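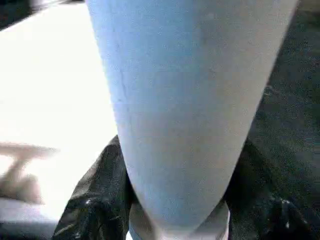 Last week we did teaching by remote control, with the leader arm in your lap and the follower arm copying you across the bench, and I promised I'd get to the other half this week. So, kinesthetic teaching: you take hold of the robot itself and walk it through the job. I like it a lot, and I also think it gets oversold, so bear with me for a page or two. The thing I want you to get used to first is the wrist view, which feels very cramped the first few times you look through it. The pale tapered piece takes up most of the view, you get the two black fingers closing on its narrow end, and that's nearly all the policy has to go on. Look at the left side too – there's a blurry patch of what looks like somebody's hand over the white surface. Keep that hand in mind, I come back to it under "Hands."

Before you touch anything

Put the arm in float mode. On the Plullano arms that's the menu, not the button. The button is the brake! Every year somebody leans on it and then wonders why the elbow won't move. Hold the arm above the wrist joint with one hand and use the other for the gripper trigger. If you grab the fingers themselves you'll push the jaw open without feeling it, and the recorder will happily save a grasp width that means nothing.

How fast should you go? Slower than you want to, but don't crawl. Beginners stop and think halfway through the reach, and the robot learns the stop. I'd much prefer a slightly sloppy motion that keeps going over a beautiful one with three pauses in it. Decide where you're headed, breathe, go.

Grasping tapered things

A taper is mean to a parallel gripper. Squeeze on a slope and the part wants to slide toward the thin end, so where you close matters more than how hard. If there's a collar or rim near the tip, get in close to it and square the fingers up to the part before you pull the trigger. With a hand-guided arm you can feel that squaring-up in your wrist, and it's the best argument I know for teaching this way. With the leader arm you're guessing from the monitor.

Vary your approach angle from demo to demo. If all of yours come in from the same side, the policy will do fine right up until I turn the part a little, and I will turn the part.

Hands

When you guide the arm, your body is in the data. Your sleeve, your fingers, your shadow. The policy doesn't know that you won't be there at test time, and it can learn to wait for a hand to show up. Two things help: keep your free hand low and out to the side, and record a batch by remote control so that some demos have no person in them at all. Mixing the two is fine. Tag each one in Ornance as "guided" or "remote" or you'll be sorry in February when we split the set.

What we have so far

The class set stands at 552 demos, of which 68 are flagged for a second look, mostly trigger slips. Zachary Hawthorne has been going through the flags, so if he writes to you about one of yours please answer him. Each group owes 15 more guided demos on the tapered part.

For reading, do the Stergiou handout up to the section on time alignment and skip the proofs. If you're using Grustora for playback, turn smoothing off first – it hides exactly the little jerks I want you to find.

Bring your two worst demos next time, we'll watch them together.

Last updated: 13th October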